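Sound Levels and Room Layout at a Small Music Venue
Final report, Live Event Production II
Author: L. Kneževič

1. Background

Skernach is a standing venue with a licensed capacity of 258. It sits on the ground floor of a former printing shop and books mostly guitar bands, with a few acoustic nights in the winter. The room is long and narrow. The stage is at the short end farthest from the street, and the bar runs along most of the left wall.

The venue asked our department whether the sound in the room could be made more even without buying a new PA. People at the back had complained that they could hear the drums and not much else. People near the bar said the vocals were too loud to order a drink. I took this on as my project for the spring term.

2. Questions

I wanted to find out how much the level changes from the front of the room to the back, and whether the change is the same for low and high frequencies. I also wanted to know how much of the problem comes from where the speakers stand, and how much from the way bands set up their own amps.

3. Equipment and method

The house system is two full-range cabinets on poles and two subs on the floor under the stage lip. The desk is a Kullex digital mixer, which the venue bought used. I took readings with a handheld sound level meter borrowed from the department and checked it with a calibrator before and after each session.

I marked eight positions on a floor plan. Positions 1 to 3 are in front of the stage, 4 and 5 are along the bar, 6 is at the mixing desk, and 7 and 8 are by the street door. At each position I held the meter at ear height and took an average reading over one minute.

The first set of readings was made in the empty room with pink noise. After that I attended five shows and took readings during the headline set. The support sets were left out since their lengths varied too much. I drew the plan to scale and later copied it into a spreadsheet.
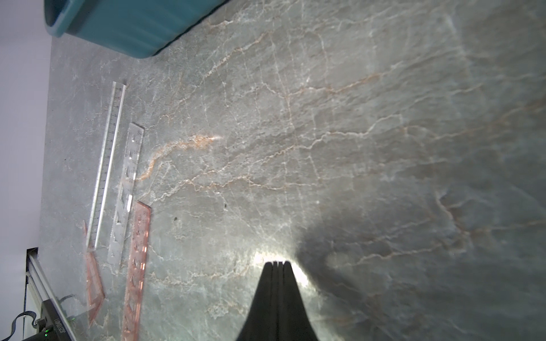

4. Results

In the empty room the level at the street door was clearly lower than at the stage, as expected. The drop was not even. High frequencies fell off quickly after position 3, while the bass stayed strong all the way back and built up again in the corner at position 8. That matches the complaint about hearing only drums.

Position 4 was the loudest spot outside the front area. The left cabinet was pointed almost straight at it. The sound was reflecting off the glass shelves behind the bar, and staff told me they had always thought it was a monitor problem.

With an audience, the bass buildup in the corner was smaller but still there. The bigger difference was between bands. Trekau, a three-piece, played with one guitar amp on the floor facing the crowd. It was so loud at position 2 that the engineer had taken the guitar out of the PA completely, so there was very little guitar at positions 7 and 8. At the other shows the amps were angled across the stage and the balance was better at the back.

5. Changes tested

With the venue's permission I turned both cabinets inward and raised the poles by one setting. I also moved the two subs together at the center of the stage. The empty room readings were then repeated at all eight positions.

Position 4 came down to nearly the same level as position 6. The high frequencies at the back improved a little. Moving the subs reduced the buildup at position 8, but it made position 1 boomy, and the engineer asked for them to be moved back before the next show. We agreed to leave the cabinets in their new place.

6. Limits of the work

The meter gives one overall figure with a choice of weighting, so my comments about low and high frequencies are based on comparing two weightings and on listening. A proper analyzer would give a clearer answer. The shows also had different crowd sizes, and I had no way to control that.

7. Recommendations

Keep the cabinets turned inward and mark the pole height with tape. Ask bands to angle guitar amps across the stage, and put this in the advance sheet that goes out with the load-in times. Hang a heavy curtain in the corner by the street door. If money becomes available later, a small pair of delay speakers above position 6 would help the back of the room more than a larger main system.

The floor plan and the full table of readings are in Appendix A. Appendix B has the meter settings.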